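What paint holds up inside a gray metal bin?
Home & Garden Help > Paint and Finishes

mudflat_17
The paint has scuffed off across the inside back wall and I want to redo it before anything starts to rust. Brush, roller or spray can, and do I need a primer?

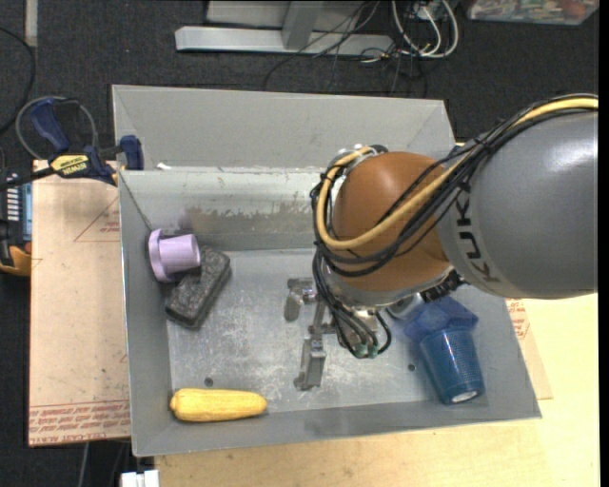 tallpinesgarage
No coating will last forever on a surface that gets scraped every day, so decide how much work you want to put in. For a worn strip with sound paint on both sides, you can patch it. You don't have to strip the whole thing.

Wash it first with dish soap and hot water, rinse, let it dry, then wipe it down with mineral spirits. Most peeling I have seen comes from grease left under the new coat. Sand the worn area and a couple of inches of the old paint around it with 100 grit until you can't feel a ridge with your fingertip. Vacuum up the dust and wipe again.

Then a metal primer. I use Girkon gray, the one in the quart can. Two thin coats, brushed on. Bare metal should not sit overnight before it gets primer, especially in a damp garage. For the top coat, use an oil-based enamel or a two-part epoxy. Epoxy is harder but it has to be mixed, and once it starts to set the rest of the cup is garbage. Wear a respirator with either one. If you are leaning over into something with sides, the fumes stay down where your face is.

Let it cure. Dry to the touch is the next day, but it will still dent with a fingernail. I leave mine alone for a week, longer in February.

okra_and_onions
just use a spray can, did my wheelbarrow in an afternoon and it looks fine

rivet.county
Spray is OK on a wheelbarrow that hauls leaves. It goes on too thin for anything that gets metal dragged across it. I tried it on a parts tray and was down to bare metal by the next Wednesday.

I agree with most of what tallpinesgarage wrote, with two differences. I would skip the patch and coat the entire inside wall, corner to corner. A patch leaves an edge, and the edge is where things catch and lift it. The extra paint is maybe one more cup.

Also, matching gray is harder than it sounds. Semitz sells the Kasprzak enamel in two grays, 253 and 968. On the lid they look the same. On the wall, 253 dries with a blue cast and 968 is warmer and a little darker. Buy the small can and try a spot low down before you commit. The store won't take back an opened quart — I asked.

If you don't care how it looks, there is a third choice: leave the worn part bare and wipe it with a thin film of oil every few weeks. It won't work if you keep anything in there that can't get oily. For bolts and hand tools it does the job, and it costs next to nothing.

mudflat_17
Thanks. I'm going with the whole wall and the epoxy. Does the Zesby brand hold up? It's the only two-part kit they have near me.

tallpinesgarage
I've used Zesby on a trailer floor. It runs on vertical surfaces, so keep the coats thin and go back over it with a dry roller after ten minutes. Otherwise no complaints.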